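Simulation track: door task, wrist views and the single-arm baseline
Student Projects > Household Simulation > Drodness course

Started by vgaete, 12 May 2019

vgaete
Posting where our group stands before the review, so that the other groups can compare settings. The assignment is the one everybody has: drive from the hallway through the doorway, open the door if it isn't open already, then go to the furniture and work on whatever the course sheet assigns. We are on the Drodness scene set with the stock assets and the default lighting.

Our problem is the approach to the door. The policy gets the base into a reasonable position and then the wrist comes in too close to the panels. Once the gripper is that near, the wrist view is mostly white paint and bevels, and the estimate of where the handle should be starts to drift. 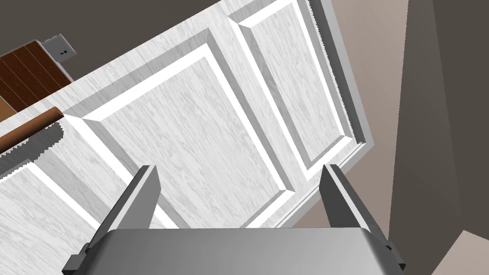 The drift is worst in roll. If the wrist is rotated relative to the door, our edge detector locks on to the bevel of a panel and treats it as the outer edge of the door. From there the planner computes a handle position that lies somewhere in the middle of a stile. We logged 21 runs with the same start pose and different seeds, and the failure has the same signature every time it occurs: handle estimate jumps, arm retracts, arm comes back to the wrong place.

What we have tried:
Lowering the gain on the wrist correction. Slower, same result.
Masking the shadow edges. The shadow map is coarse and gives sawtooth borders, which the detector likes very much.
Freezing the handle estimate at a fixed distance and going in blind for the rest. This works if the base is well placed and fails badly if it is not.

Logs are in the group folder under April/door. Comments welcome.

rbostrom
Freezing the estimate is what we do too, but we freeze it earlier, from the body view, before the arm is raised at all. The wrist view is then used for contact only. You are asking one camera to do two jobs at two very different distances.

Also check whether you are on shadow setting 2 or the one above it. The sawtooth border is a resolution artifact and it moves when the light moves. Masking it is a waste of time in my opinion.

J_Strobel
I disagree with the last part. The rules say the scene set is to be used as delivered. If one group raises the shadow resolution and another doesn't, the scores can't be compared. Mask it or make the detector tolerate it.

rbostrom
The rules say the assets are to be used as delivered. The render settings are in a separate file and that file is listed as editable. Section on configuration, second paragraph.

J_Strobel
Listed as editable for debugging. Read the sentence after it.

vgaete
We are on the default and will stay there until somebody on the course staff gives a ruling. I would like to keep this thread on the approach.

Second item, the furniture stage. After the doorway the arm has to come down beside the target and find the opening from above. Here the opposite problem shows up. Big flat surfaces have no texture at all in this renderer, so there is nothing for the feature tracker to hold on to, and the pose estimate is effectively dead reckoning until a rim or a corner comes into view. When the rim does appear it tends to be in a corner of the view, and the tracker drops it again on the next correction.

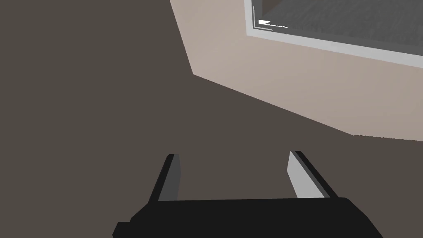

Soledad Zapata: we had the same dropouts and solved it with a search motion. When the tracker has fewer features than the threshold, stop all translation and sweep the wrist through a small cone until a straight edge is found. It costs time, but the time penalty in the scoring table is small compared to the penalty for a collision. Our version is in the Grolilden branch, file search_cone. You will need to change the joint limits, ours are set for a different wrist.

vgaete
Thanks, will try it tonight. Does the cone run in the wrist frame or the base frame?

szapata
Wrist frame. We had it in the base frame first and it clipped the furniture whenever the arm was stretched out.

oledesma
Reading this as somebody from the Grustar group, where we gave up on feature tracking in April. We use the depth channel only. Flat surfaces without texture are then the easy case, and the bevels on the door are shallow enough that a plane fit ignores them. The handle stands out from the plane and can be segmented directly. I don't see why you would want color for any of this.

J_Strobel
Because the depth channel in the simulator has no noise and the one on the lab arm has plenty. The final session is on hardware. A plane fit that ignores bevels at zero noise will also ignore a thin handle at real noise.

oledesma
We add noise in training. The model is in the Yáñez report on the course page, copy it from there. With it, the handle is still segmented in the large majority of our runs. I can post the curves.

J_Strobel
Please do. With the step number where you switched the noise on.

oledesma
Step 981 of the short schedule. Curves to follow.

vgaete
For completeness, the body view, where as Randi says most of the decision should be made. Our next version takes the doorway position and the door angle from this view only, and the arms stay in the carry pose with the grippers open until the base has stopped. If the door is already open, the handle routine is skipped and the planner goes straight to the passage check. The check uses the clearance between the open door and the opposite side of the frame, with both arms included in the footprint.

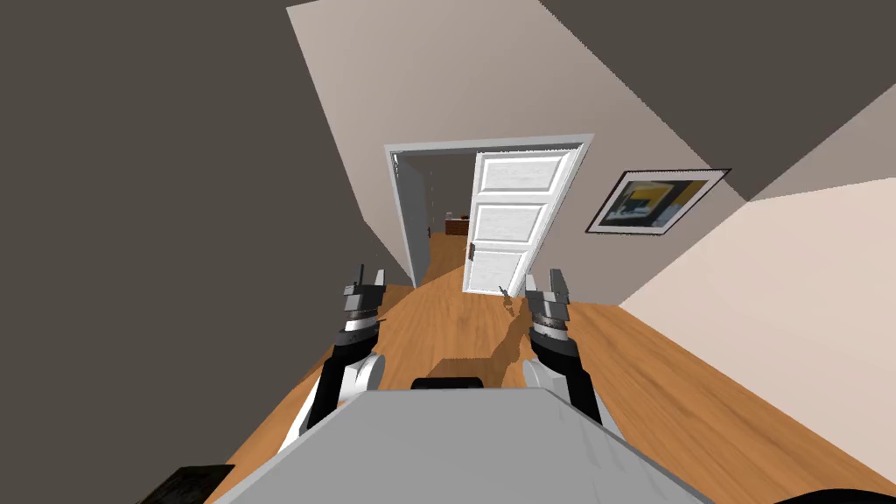

Does the passage check count the arms in their carry pose or fully folded?

Carry pose. The planner takes whatever joint values are current when the check is called, so if you fold the arms first you get the smaller footprint, and if you fold them afterward the check has to be called again.

rbostrom
One caution about the footprint. The default one is a rectangle around the base, and it isn't updated when the arms reach past the front. You have to switch to the polygon version yourself. Our first passages all ended with a wrist against the trim for exactly this reason.

szapata
Same for us. The polygon version is slower, so call it at 20 Hz at most or the base controller starts to miss its deadlines.

vgaete
Noted, we were on the rectangle. That may explain part of the bad base placements as well. I will rerun the 21 seeds with the polygon footprint and the frozen estimate from the body view, shadow setting unchanged, and put the logs next to the old ones.

J_Strobel
Keep the old seeds file. The one in the shared folder was regenerated and the order is different.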